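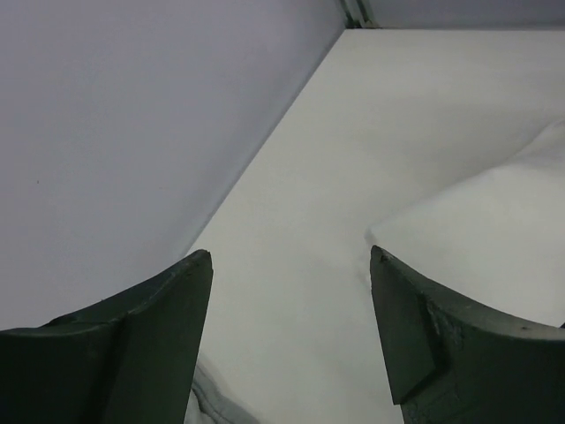 Esperanza Holloway
Features writer

I had been meaning to talk to Cúc Tôn for years, long before I had any excuse to. She has run the launderette on Escobedo Street since I was a student with one duvet cover and no washing machine, and she still remembers the duvet cover (brown, with a hole in it, thank you Cúc). When we finally sat down together, at seven in the morning with the first machines already turning, she had made a pot of jasmine tea and put out a plate of biscuits large enough for the whole street.

"You come early or you don't get me," she said. "By nine I'm up to my elbows."

She took over the shop from her uncle, who had wanted to sell it to a man with plans for a tanning salon. There were six machines then, two of them forever out of order, and a dryer that only Cúc could start, by leaning on the door with her hip. She borrowed 300 pounds from her sister for the first month's powder and a new sign, and paid it back in coins out of the slots. "She was so cross! She had to carry it home on the bus in a rucksack."

I asked what people get wrong about washing, expecting a short answer, and it was lovely to be so mistaken.

"Too much powder, always. They think more powder, more clean, and then they wonder why the towels are like cardboard. Half of what you use now, try that. And they fill the drum to the top. The clothes have to fall, you see, up and over, that is what does the washing. If they can't fall they are only having a bath together."
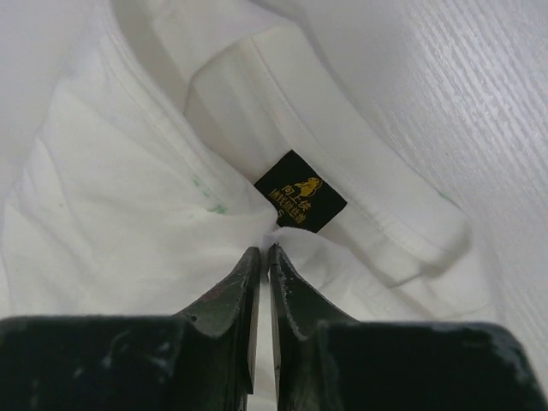 She is just as firm on temperature. Nearly everything she does goes in at 30, apart from bedding and tea towels, and she will happily argue the point with anyone who brings her a bag and asks for it boiled. Her oldest regular, Narendra Saxena, has been having that argument with her for as long as he has been coming in, and neither of them seems to want it settled.

"He brings his shirts, he tells me hot, I say yes, Narendra, very hot, and I put them in at 30. He says to me, you see how well they come up when they're done hot?" She laughed so much at this that she had to put her cup down. I did ask whether she minded my printing it. She said he only reads the football.

For stains she keeps to what her mother taught her, which is cold water first and no rubbing. Blood, cold. Wine, cold, and quickly. Collars get a little plain soap the night before. Grease is the one she finds hardest, and she told me a long and very happy story about a wedding, a tray of spring rolls and the bridegroom's father which I have promised to leave out.
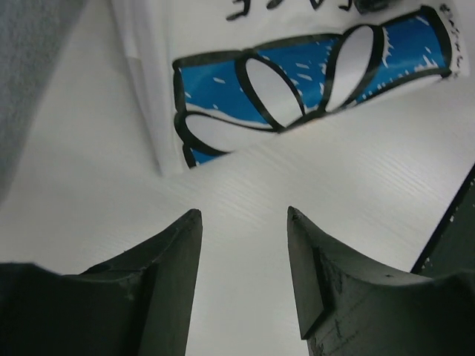 A printed paper package on a white tabletop.

The service wash is what keeps the doors open these days. Plenty of people have a machine at home, but they haven't got the time, or they haven't got anywhere to dry things, and a flat with wet jeans hanging over every door is a miserable place in March. Cúc folds everything herself, sleeves in first, and ties each bundle with string.

"My daughter says get a van, do collections, be modern. Maybe. But then who do I talk to?"

It was ten to nine by then and the bell over the door had gone four times. She filled my cup once more, told me to bring my winter coat in before the weather turned, and went off to see about somebody's curtains.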